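Cleaning and sorting wireless earbuds that all look the same

Eyerusalem Hadgu
Posted in Household & Small Electronics
640 views
2 comments

We have several pairs of white wireless earbuds in the house and they have all ended up mixed together. My two kids have the same kind I do, bought at the same sale, and my husband has an older set that looks nearly identical unless you hold them side by side. On Sunday I emptied the kitchen drawer and found loose buds with no cases, cases with one bud in them, and a lot of lint.

I would like to do two things. First, clean them properly, as some of them are pretty bad around the mesh. Second, work out which ones belong together and keep them that way. I tried putting random buds into one of the cases and they charged, but my phone only found one side.

Is there a safe way to clean the mesh without pushing stuff further in? And can I re-pair two buds that came from different sets, or are they stuck with the one they were sold with? The cases say Flikitz on the bottom, except my husband's, which is a Hollmann. I don't have the manuals anymore.

Share (2)

Grotivstead

Do the cleaning first and the sorting second. You'll be handling them a lot and there is no point in moving earwax from one to the next.

Take off the silicone tips if yours have them and wash those in warm water with a drop of dish soap. Let them dry completely, overnight if you can. Don't put the buds themselves in water, even if the box said they were sweat resistant. Sweat resistant covers the outside getting damp. It doesn't cover soaking.

For the mesh, hold the bud with the mesh facing down and brush it with a dry, soft toothbrush. A kid's brush is good. Facing down matters, otherwise you are brushing the dirt into the speaker. If there is a crust that won't move, press a bit of adhesive putty against it and pull straight off. Repeat with a clean piece. Skip pins, toothpicks and canned air. I ruined one with canned air.

Wipe the stems and the metal charging contacts with a cloth slightly damp with rubbing alcohol. Clean the contacts inside the case with a dry cotton swab. A bud that "won't charge" very often has lint sitting on the contact at the bottom of the well.

While you work, keep everything in something shallow with sides. A tray or a baking dish lid will do. They roll, and they bounce farther than you would think on a hard floor. Cover the table with paper too if you have any, so you can fold up the crumbs and throw them out when you are finished.

Earbuds in a tray, and a table covered in paper:

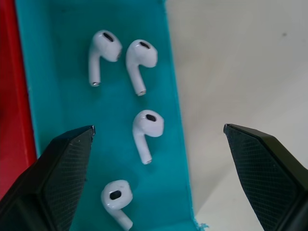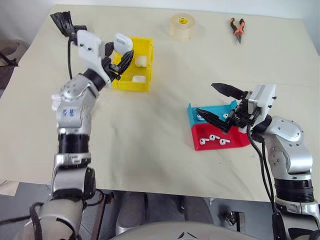
Now the sorting. Look for an L or R on the inside of the stem or under the tip. It can be very faint, so use a flashlight held low from the side. Make a pile of lefts and a pile of rights. Then look for a serial number. On many sets it is printed inside the case lid and again on each bud, and if yours has that you can match them by reading.

If there is no serial number, go by wear. Two buds that have lived in the same ears usually have similar scuffs and the same shade of yellowing.

Comments (1)

Eyerusalem Hadgu: Thank you. The flashlight helped. Ours have an L and R but no serial number that I can find.

Mistero

On re-pairing: with the cheaper ones you often can. Put one left and one right in a case, charge for 15 minutes, then delete the old entry from the Bluetooth list on every phone in the house. That last part gets missed. After that do the reset, which on mine is holding the case button until the light blinks. Yours may be different, so look up the model.

I wouldn't try to mix the Hollmann with the others. Different models generally won't link even if they fit in the case.

Once you have them matched, put a dot of nail polish on each stem and the same color on the case. Keep it off the contacts and the mic hole.

Share (2)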